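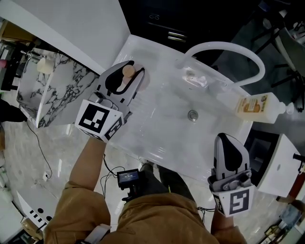

Sarkier Garden Soaker, Large Reel

Most drip hose kits are sold on the promise that you will never water a border by hand again. We stock the Sarkier because it makes a smaller promise and, in our trial beds, mostly kept it. The hose is black, dull and a bit stiff out of the box. It lets water out slowly along its whole length. You can feed it from an outside tap or a rain barrel, and people do ask about indoor faucets, so let's deal with that now. A tall gooseneck faucet over a white rectangular basin is a fine thing for rinsing pots, but the Sarkier has no fitting for a curved spout and we don't sell one. The push-on rubber adapters we have tried all blew off sooner or later, and one of them soaked a kitchen.

What it does

Lay the hose through the bed, pin it down, cover it with mulch and open the tap a quarter turn. Water seeps into the top layer of soil near the roots. On our clay at Nirnthorpe the damp patch spread a hand's width each side of the hose. On sand it went nearly straight down, and we had to lay the runs much closer together. The maker's leaflet shows one tidy spacing for every soil. I would ignore it and dig a test hole.

What the box claims

"Saves up to 2000 gallons a season." Compared with what? The box doesn't say. If you now leave a sprinkler running on the path, you will save plenty. If you use a watering can and pay attention, you may end up using more with the hose, since it is so easy to forget it's on. Buy a timer.

"Rated for 3000 hours." That figure comes from the manufacturer. We have not run one that long and can't tell you whether it is true. Our oldest reel has been through a few summers and has two slow spots, both where the water is hard and the hose lay in full sun.

"Works with any barrel." No. A barrel sitting on the ground gave us a sad dribble at the near end and nothing at the far end. Raised on blocks it was better, though still uneven on the longer runs.

Specifications

Length: 200 feet
Warranty: 18 months, hose only
In the box: hose, end cap, tap connector, washer, ground pins
Not in the box: timer, filter, pressure reducer
Color: black

You will want the filter. The pins are thin and bend on stones, so use bent wire if you have some lying around.

Sarkier or Tanner?

The Tanner hose costs more and coils more easily. Its connectors are better, I'll give it that. Once buried, the two watered our beans and squash the same as far as we could see. The Drusitness kit has a soil sensor and a phone app, and we stopped carrying it after too many came back. If you want gadgets, look elsewhere.

Who should skip it

Anyone with a steep slope, as the bottom plants get most of the water. Anyone with only pots. Anyone who digs the bed over often, because you will put a fork through it. I have done so twice, and the repair joiners are sold separately - of course they are.

Returns

Unused reels can come back in the original box. Drain used hose before you send in a warranty claim, and keep the receipt. Reels ordered after the start of September usually ship the following spring.

Page checked by Ilir Trajkovski, 2019-06-30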